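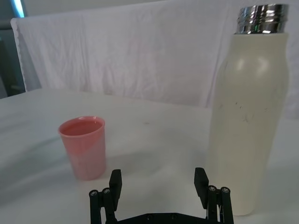 Section 2: Getting your Setora ready to play

Right, you've got the box open and you've found the booklet, so let's get this instrument of yours up and singing. I'm Anel Cele, I teach the beginners' evening at Skurndale, and I wrote this section after watching a lot of people (me included!) put their first Setora together in completely the wrong order. The Setora is a small lap zither with 16 strings, a loose bridge and a set of tuning pins along the right-hand side. If you've played a guitar or an autoharp you'll feel at home fairly quickly. If you've never played anything at all, that's fine too, just go slowly with the tuning part.

Give yourself a whole evening for this. You'll want a good lamp, a soft towel to lay the instrument on and a tuner, either the clip-on sort or an app on your phone.

2.1 Unpacking

1. Let the closed case sit in the room where you'll be playing for a few hours. If it came by courier in February, leave it overnight.

2. Lay the towel on a table and put the Setora on it, strings up, pins to your right.

3. Open the small cloth pouch. You should find the tuning key, the loose bridge, two finger picks, a spare pair of strings and a square of felt.

4. Look along the top for cracks, especially near the pins. If you find one, stop there and write to the workshop in Estelton before you put any tension on the strings.

Note: The serial number is written in pencil inside the sound hole. Copy it onto the back page of this booklet now, while you've got the lamp out. I didn't, and I spent a very silly half hour with a dentist's mirror later on.

2.2 Placing the bridge

The strings arrive slack, so the bridge goes in before any tuning happens.

1. Find the two faint pencil marks on the top. The bridge sits between them.

2. Lift the strings gently with the flat of your hand and slide the bridge underneath, tall end towards you.

3. Check that each string drops into its own notch. The thin ones love to double up at the far end, so have a proper look.

4. Bring the first string and the last string up just enough that they stop flapping. They'll hold the bridge upright while you do the others.

Caution: Don't glue the bridge. It has to be able to move, and you'll be nudging it again in 2.4.

2.3 First tuning

Now for the long bit! New strings stretch, and they carry on stretching for days, so please don't be downhearted when it all sounds sour again by breakfast.

1. Fit the key over a pin and push it down firmly before turning. A half-seated key rounds off the corners of the pin.

2. Turn away from you to tighten. Small turns, smaller than you think. An eighth of a turn is plenty once you can hear a note.

3. Work from the middle outwards, one string left, one string right, and so on to the edges. This keeps the pull on the bridge even.

4. On the first pass, bring every string to one whole tone below its final note. The notes are on the card in the lid.

5. Have a cup of tea. I mean it, leave the instrument alone for an hour.

6. Go round again and bring everything up to pitch.

7. Go round a third time. The first strings you tuned will have dropped while you were doing the rest, and they'll need a touch more.

Caution: Keep your face well back when tightening the four thinnest strings. If one feels stiff and the note has stopped rising, slacken it off and check it isn't caught in a notch.

Note: The card gives the standard tuning. There's a second one, called Đàm tuning in our classes, which lowers the third and seventh strings. It's lovely for slow tunes, but leave it until the strings have settled. Marthinus Magagula went straight to it on his first night and had to start over on the Wednesday.

2.4 Checking the bridge

1. Pluck the longest string open and read the tuner.

2. Press the same string down at the brass dot and pluck again. You want the same note, one octave higher.

3. If the higher note is sharp, move the foot of the bridge a hair to the left. If it's flat, go to the right.

4. Retune, and try again. Two or three goes usually does it.

5. Repeat with the shortest string, moving only the other end of the bridge.

2.5 If something buzzes

Slide the felt square under the string ends behind the bridge. That cures most of it. If one string still rattles on its own, look for a burr in the notch and draw a soft pencil through it a few times. Palesa Modise swears by a scrap of paper folded under the string instead, and her instrument does sound very sweet, so try both and see which you prefer.

Spare strings are part number 2180 for the plain set and 2409 for the wound set. Order by number, please, as the packets look identical. Jacobus Ngcobo looks after orders and will post singles if you've only broken the one.

When everything holds its pitch overnight, turn to Section 3 for hand position and your first tune.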